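Gripper comparison group: notes from the January meeting

Taken by me again (Wenceslao Arriaga), so if I've put words in your mouth, shout and I'll correct them before the next one. We started a few minutes late because the projector wouldn't talk to the laptop and in the end we did without it.

1. Last time's notes

Agreed as they stood, apart from one line. I'd written that we had ruled out the Kuipers fingers. We hadn't, we'd only said they could wait until the new pads turned up. The pads have come, so they're back in. Sorry about that!

2. Grollex against Doken

This took up most of the meeting, as I think we all knew it would. I'd run the same sorting task with both sets of fingers, 30 goes each, and my own feeling going in was that the Doken set would walk it. It didn't, quite. The Doken fingers are lovely on a thin rim (they slide down either side and hold on), but they really don't like a bowl that's sitting inside another bowl. The gap is too tight and they tend to push the inner one round instead of lifting it. Grollex dropped 14 of its 30, which sounds awful, but when I went back through my notes most of those were the same mistake, closing a touch too early on the way down. That's a setting, and I'd like to have another go at it before we judge.

There was a fair bit of back and forth over what we count as a drop. If a bowl slips but lands in the right place, is that a pass? I said no. Two people said yes, quite loudly. We settled on writing it down as a slip, in its own column, and I'll go back over the old sheets and mark them up the same way. It won't be quick, so please don't chase me for it this week.

Somebody also asked whether we should be grabbing by the rim at all or opening the fingers inside the bowl and pushing outwards. I like the idea for the smaller ones. Parked until we've finished the rim tests, otherwise we'll be comparing everything with everything.

Decided: both sets stay in for one more round, same speed, same closing force to start with.

3. The Lamon controller

Mixed feelings. It's light and I found the buttons easy to learn, but after a long stint my thumb was complaining, and there's a small lag when you open the fingers that you do notice when you're trying to let go of something gently. We talked about whether the lag is the controller or our own software. I suspect ours. The plan is to try it on the spare computer with nothing else running and see if it feels any different.

Left-handed users: we still haven't had a proper try with one. If you're left-handed and you've got half an hour, come and find me.

4. Cameras

We're keeping 2 views for the comparison, one from the head and one fixed. The head view is much better for working out which bowl is inside which, and the fixed one tells you how far something is tipping, which you simply can't judge from overhead. I was asked if we could drop one to save disk space. I'd rather not, and there was enough nodding that I've written it down as agreed.

We also had a moan about shiny plastic. The bright spots on the bowls still confuse the rim finder now and then. Turning the lights down a bit was suggested, and I'll try it.

5. Layout of the stacks

I'd like the stacks to stay messy. Neat ones are too kind to both sets of fingers, and the leaning, half-nested heaps are where we learn something. The green cloth stays too, as the colours show up nicely on it. These were handed round while we talked, head view first and then the fixed one:
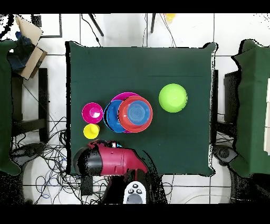
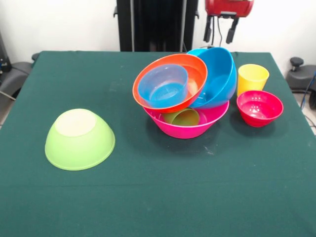 6. Who's doing what

Me: mark up the old sheets with the slip column, try the lights lower, redo the Grollex runs with a later close.
Software side: Lamon on the spare computer, and let us know about the lag either way.
Everyone: if you change a setting on the arm, write it on the sheet. Please! I lost most of a morning to a speed limit that had been altered and not noted.

7. Anything else

Kuipers fingers go on once the next Grollex and Doken round is done. There was a question about buying a second set of pads and I said I'd find out the price.

Next meeting is at the same time, in the small room, and I'll bring the finished sheets.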